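How to marble paper at home (quick version)

Been promising this since January so going to type it fast before the kettle goes. Marbling on thickened water, acrylics, no fancy kit. Wubit Derese taught me most of it, the mistakes are mine.

What you need

Shallow tray, bigger than your paper. A deep baking tray is fine but don't cook in it again.
Carrageenan powder (the thickener)
Alum, from the spice shelf or a craft shop
Liquid acrylics, four or five colours. Too many goes brown
Cheap brushes, a knitting needle, an old comb
Newspaper, cut in strips
Plain uncoated paper. Glossy won't take it

The night before

Blend two level tablespoons of carrageenan into 4 litres of warm water, bit at a time. It will froth. Leave it overnight, covered, somewhere cool. Should be like thin wallpaper paste by morning. Lumps? Strain through old tights.

Alum next. One tablespoon in half a litre of hot water, let it cool, sponge it on one side of each sheet. Pencil an X on the other side, you WILL forget which is which. Dry flat under a board.

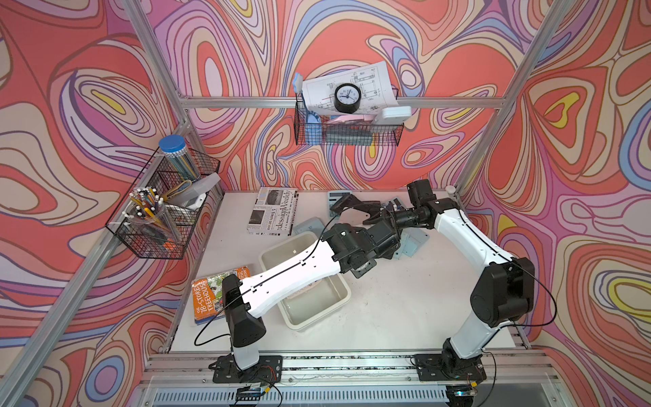 Thin the paints with water till they drip off the brush like milk. Test a drop of each. If it sinks, more water. If it spreads to the edges and vanishes, too much water, add paint.

Making the pattern

Skim the surface with a newspaper strip. Do this every time, dust makes holes in the colour.

Flick or drop the paints on, darkest first. Later colours push the earlier ones into veins. Then drag the needle up and down, then side to side, then small curls for swirls. Stop sooner than you want to. Overworked = mud.

Laying the paper

Alum side down. Hold opposite corners, let the middle touch first, then lower the ends in one go. If you pause you get a line. Count to 7, lift by one edge, rinse under a gentel tap. Hang up.

Few problems

White spots: air bubbles, lower it slower.
Colour washing off: not enough alum, or wrong side (see X).
Cracked-looking edges: size too cold, bring it back to room temp.

Size keeps two days or so in the fridge, then it smells. Iron the dry sheets on the back, low heat, no steam.

Nantana Nilsuwan asked about doing fabric, same idea but soak the whole cloth in alum. Will write that up seperately.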